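Confraternity of the Holy Lamp of Mesgate

The Confraternity of the Holy Lamp is a Catholic lay association based in the town of Mesgate. It was founded in 1409 to keep a lamp burning before the altar of the town's main church and to bury the poor. It is one of three confraternities that survived in the Mesgate valley into modern times, and the only one that still owns its original oratory. Members are known locally as lampers.

History

Origins

The earliest record of the confraternity is a parchment of 1409 in which the parish priest of Mesgate grants a group of oil merchants the use of a side chapel. In return the merchants promised to supply oil for the lamp "by night and by day, in war and in sickness." The parchment names the first warden as a merchant of the Mazza family, who had presses on the south side of the river. The Mazza name appears in the membership rolls for the next two centuries.

Burial of the poor was added to the duties of the brothers within a generation. The confraternity bought a plot outside the east gate, still called the Lamp Field, and kept a bier and a set of black cloths for the purpose. The cost was met from a yearly collection in December and from rents on two houses.

Women were admitted from an early date, though they could not vote or hold office. They were entered on a separate roll and had charge of the altar linen.

Growth and suppression

At its height the confraternity had members in most of the villages of the valley, with a daughter house at Wastis and a smaller one at Sudton. The house at Wastis ran a hospice for travelers crossing the pass. It had its own chaplain and its own seal, and it quarreled with Mesgate for many years over which house should walk first in the Corpus Christi procession. The dispute was settled by an episcopal letter giving the place of honor to Mesgate in odd years and to Wastis in even years.

The confraternity was suppressed by the civil authorities during the wave of closures that affected religious bodies throughout the region. The rented houses were sold and the silver was taken away to be melted. The oratory itself was used as a grain store, then as a school. A few families went on supplying oil for the lamp privately, and for that reason the confraternity has always claimed an unbroken existence. Historians of the diocese do not all accept the claim.

The house at Sudton never reopened. Wastis was revived for a time but merged with Mesgate when its last chaplain died.

Restoration

The bishop restored the confraternity under a new rule that dropped the duty of burial and replaced it with visits to the sick. The oratory was returned in poor condition. Its roof was rebuilt with money raised by members who had emigrated, and their names are painted on the beams over the entrance.

Women received full voting rights when the rule was next revised. Viola Vitale, a retired pharmacist, became the first woman to serve as warden.

Organization

The confraternity is led by a warden, who is elected for a term of 3 years and may serve twice. The warden is assisted by a council and by a chaplain appointed by the bishop. The chaplain attends council meetings but has no vote.

Full membership is open to baptized Catholics over the age of 18 who have completed a year as novices. At the last published count there were 845 full members, most of them living outside Mesgate. Those who live at a distance are expected to attend the December assembly once in every five years, or to send a proxy.

The habit is a plain gray cape with a badge in the form of a lamp. It is worn at the assembly, at funerals of members and in processions. Novices wear the cape without the badge.

Disagreement over the 1409 rule

A disagreement arose during the wardenship of Ottavio Zanetti, who followed Vitale in office. Zanetti proposed that the confraternity become a diocesan foundation, which would have placed its property under the bishop's finance office. He argued that the oratory could not be maintained from subscriptions alone.

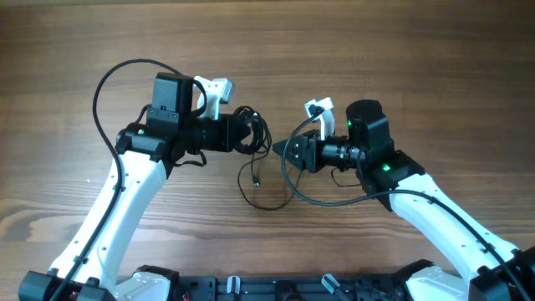 Opponents held that the founding parchment gave ownership of the oratory to the members as a body and that no warden could sign it away. They collected signatures for a petition to the bishop asking him to leave the property with the confraternity and to call an early assembly. The petition was carried to the chancery by a group that included Vitale. Roughly 4000 people signed it, many of them residents of the valley who were not members.

The bishop declined to call an assembly himself but appointed a canon lawyer to study the parchment. The lawyer's report found that the text covered the use of a chapel and said nothing about the oratory, which was built later. It also found that the building had been paid for by the members and that they could not be deprived of it without their consent. The proposal was put to the December assembly and defeated. Zanetti completed his term and did not stand again.

Traditions

The lamp is filled each evening at six by a member on a rota. It burns olive oil, as it did at the foundation, and the oil is blessed once a year on the first Sunday of Advent. A second lamp is kept lit in the sacristy so that the first can be relit from it if it goes out - the members call this one the servant.

On the eve of the assembly the names of members who have died during the year are read aloud in the oratory. Bread is given out at the door afterward. The bread was once reserved for the poor of the parish but is now offered to anyone who attends.

Archive

The surviving records are kept in a cupboard behind the oratory altar and in the diocesan archive. The membership rolls are complete except for the years of the suppression. The seal of the Wastis house is also held at Mesgate, along with part of its hospice register. The papers of the Sudton house are lost.

See also

Lay associations in the Catholic Church
Corpus Christi processions
Oratory of the Holy Lamp, Mesgate
Wastis hospice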